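Gollthorpe notebook – star chart software
Wednesday, morning

Reran the natal chart batch after the ephemeris update. Input was the Kondis birth list, 431 entries, tropical zodiac, Placidus houses. Sun and Moon signs match the old run in every case. Rising signs differ in 2 entries, both births logged within a minute of a sign change. I have marked both as uncertain and left the old values in place.

Fixed star positions still use epoch 2000. Precession to the birth date is applied at the conjunction step, after the orb filter. It should be before. Sirius and the Pleiades are the ones readers of the starseed pages ask for, so the error gets noticed there first.

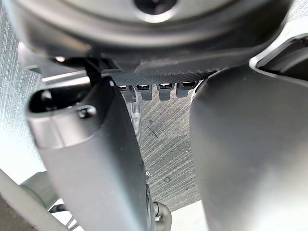
Moved the precession call ahead of the filter and ran the list again. Several Pleiades contacts dropped out. Orb is one degree for all stars, no allowance for magnitude. Sezer's tables use a wider orb for the bright ones – not adopted until we agree on a cutoff.

Numerology module: master numbers were being reduced to a single digit when the birth day was 11 or 22. Corrected. Checked against 1000 generated dates, no mismatches with the long-form sum.

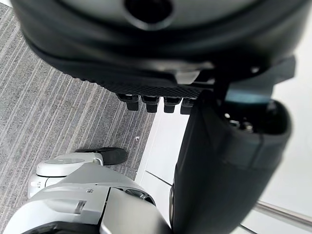 Open items

Time zones before standard time. Nondden converts to local mean time, ours does not. Ascendants for those births should not be quoted yet.

Report text for Arcturus is still a placeholder. Node setting is mean – add a switch for true node and rerun the Kondis list with both.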